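Flonasbridge swaps out hall seating

Old chairs going, 541 of them, most past fixing. New ones due in Februrary. Council paid for 100, a bake sale covered 50 more — rest still up in the air. White plastic again, same as before.
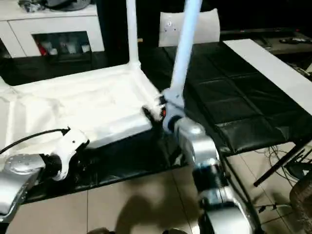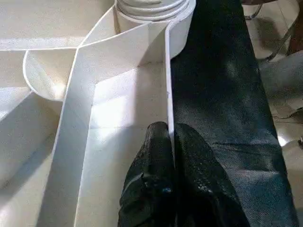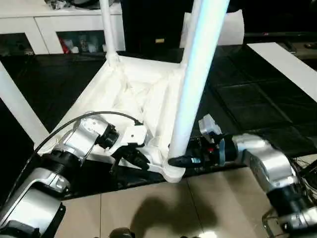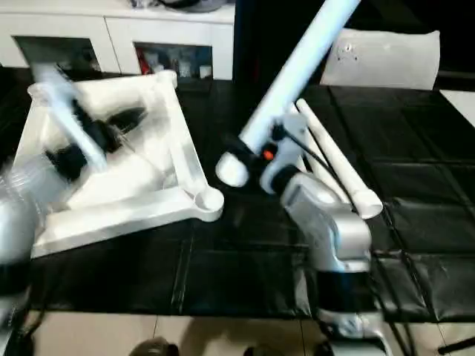
Can residents take an old chair home?
Up to eight per household, free, from the side door after 5 p.m. Bring your own rope. Call Nathalie Leemans at the hall first — she has teh list.

Sorness pickup not set yet.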